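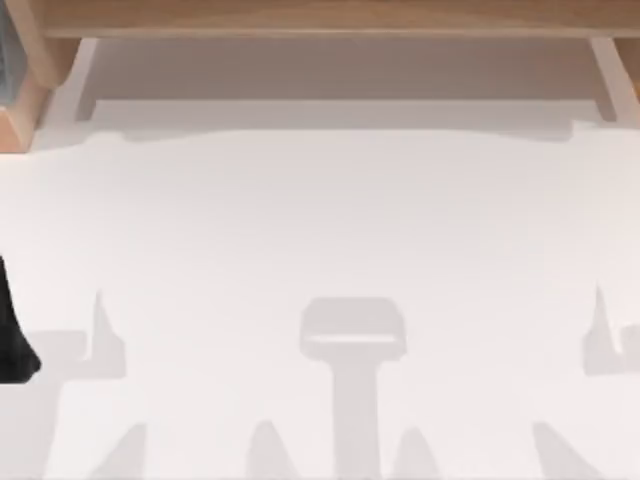

WARKANO, 27 June 2023 - Plellovell is opening its furniture swap to the whole of Warkano County this September. Bigger building, longer hours, same price for members. Sign up is open now.

The swap is simple. Bring in a table, desk, chair or shelf you don't want. Get credit. Take something else home. If you have nothing to bring you can buy credit at the front desk, cash or card.

Up to now it was Toma residents only, out of the old feed store on the north side. Too small for a while now. People were turned away on pickup mornings, and we're sorry about that. The new site is the former Trevum carpet warehouse, next to the bus turnaround. Parking in front, loading door at the back, no steps.

In the past year members swapped 1,318 pieces. Tables went fastest, then desks. Bed frames slowest - we still have plenty, please come look.

"We outgrew the feed store the first winter," said Njål Holmgren, director of Plellovell. "I was keeping dining chairs in my own garage. My car has not been in there since. The new place has a real floor and real heat and we can finaly say yes to people with big stuff."

What's new in September:

Repair bench open to members in the evenings. Glue, clamps, sandpaper included. Bring your own gloves.

Delivery inside the county for pieces that won't fit in a car. Flat fee, paid in credit or cash. Book ahead, the van fills up.

A hold shelf. See something you like online, we keep it for you until closing the next day. After that it goes back out on the floor.

School desks. Around 400 of them, bought from a district that is closing a building. Teachers and home schoolers get first pick, everyone else after the opening weekend.
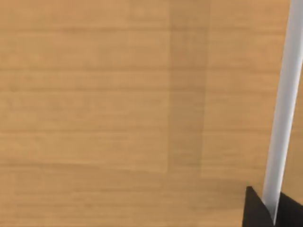

Light brown wood, grain and seams up close.

What we take: solid wood, most metal, anything with all its legs. Small scratches fine. Missing drawer pulls fine, we have a bucket of them. What we don't take: mattresses, cribs, anything with a motor, anything that has been outside under a tarp all winter. Staff at the door have the last word and they will be nice about it.

Credit works by size and condition, not by what you paid for it. A kitchen table in good shape gets you about the same as four chairs. Full list is posted at the desk and on the Plellovell site. Credit doesn't expire, and old Toma cards still work at the new building so don't throw them out.

The first 100 households to join from outside Toma get their first year free. One card per household. Bring something with your address on it, a utility bill is OK, a phone screen is OK too.

"My only ask is measure your doorway before you come," Holmgren said. "Write it down. We lend tape measures but they walk off."

The feed store stays open on the normal schedule through the end of August, then closes for good. No drop offs there after that please, even if the gate is open. Members with pieces on hold will get a call about moving them accross.

Drivers and bench helpers wanted, paid, part time. Ask at the desk for a form.

About Plellovell
Plellovell runs the furniture swap in Toma, and from September at Trevum, for all of Warkano County. Member owned.

Press contact: Njål Holmgren, Plellovell. Interviews and site visits by arrangement, mornings best.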